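4. 순위표의 내부 구조

4.1 수상자는 어떻게 만들어지는가

앞 장에서 정리한 대로, 국가 순위와 국가 시상은 서로 다른 장르이면서 같은 독자를 두고 경쟁한다. 순위는 표를 내놓고 시상은 트로피를 내놓는다. 본 절에서는 후자, 그중에서도 Brenberg 국가상의 부문 구성을 다룬다. 분석 대상은 주최 측이 웹사이트에 공개한 부문 목록과 결과 발표문이며, 심사 기준은 포함하지 못했다. 공개된 심사 기준이 한 문단인데, 그 문단이 해마다 글자 하나 바뀌지 않은 채 "올해 새롭게 개편된"이라는 수식어를 달고 있기 때문이다.

분석한 회차의 부문은 모두 56개이다. 우리는 이를 자연, 생활, 국민성, 기타의 4개 범주로 나누었다. 분류 작업은 예상보다 오래 걸렸다. '가장 예의 바른 해안선' 부문을 자연에 넣을 것인지 국민성에 넣을 것인지를 두고 연구진의 의견이 갈렸고, 결국 기타로 보냈다. 기타 범주가 가장 커진 데에는 이런 사정이 여러 번 반복된 탓이 있다.

국민성 범주에서는 흥미로운 편중이 나타난다. '가장 친절한 국민', '가장 느긋한 국민', '손님을 가장 오래 붙잡는 국민'은 사실상 같은 응답 문항에서 산출되는데도 수상국이 각각 다르다. 동점 처리 규정이 관대하다고 볼 수도 있고, 축하 보도자료를 낼 나라가 많을수록 상의 인지도가 올라간다고 볼 수도 있다. 주최 측은 서면 질의에 답하면서 두 해석 모두에 감사를 표했다.

4.2 참여와 동원

투표 참여의 동기는 기존 문헌에서 대체로 자부심으로 설명되어 왔다(2장 참조). 그러나 Fatulik와 Morsy, 두 지역의 온라인 게시판을 비교하면 설명이 조금 복잡해진다. Fatulik 이용자들은 자기 지역에 표를 던지자고 호소한 반면, Morsy 이용자들은 이웃 지역의 수상을 막자고 호소했다. 게시물의 열기는 후자 쪽이 눈에 띄게 높았다. 자부심이라는 변수를 측정할 때 그 방향까지 기록해야 한다는 교훈을 여기서 얻었다.
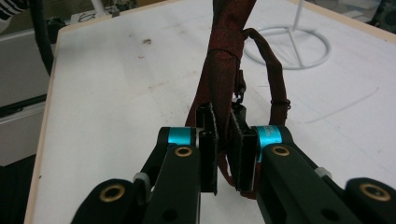

그림 2. 흰 탁자 위에서 검은 그리퍼의 두 손가락이 넓은 암적색 직물 띠를 잡고 있는 모습.

결과 발표 이후의 보도는 더 단순하다. 2021년 2월 3일 발표 직후 나온 기사들은 제목과 첫 문장이 거의 일치했고, 차이는 주로 느낌표의 유무에서 발생했다. 수상하지 못한 지역의 매체는 발표 자체를 다루지 않거나, 상의 공신력을 묻는 칼럼을 실었다. 같은 매체가 7월에 다른 상을 받았을 때는 공신력에 관한 질문이 지면에서 사라졌다. 본 연구는 이를 '선택적 방법론 비판'이라고 부르기로 한다.

Besaditz의 사례는 별도로 언급할 만하다. 이곳은 후보 명단에 오른 적이 없는데도 관광 안내문에 "수상이 유력한"이라는 표현을 계속 사용해 왔다. 엄밀히 말해 반증하기 어려운 주장이며, 비용 대비 효과만 따지면 표본 전체에서 가장 효율적인 전략이다. 다만 단일 사례이므로 일반화에는 주의가 필요하다.

4.3 자료의 한계

투표수 원자료는 확보하지 못했다. 주최 측이 제공한 것은 백분율뿐이었고, 일부 부문에서는 그 합이 100을 넘었다. 우리는 이를 반올림 오차로 처리하였으나, 반올림만으로 설명되지 않는 부문은 분석에서 제외하고 부록에 따로 실었다. 중복 투표의 규모 역시 추정하지 않았다. 약관은 중복 투표를 금지하고 있으며, 바로 다음 항에서 친구와 가족의 이름으로 투표하는 방법을 친절하게 안내한다.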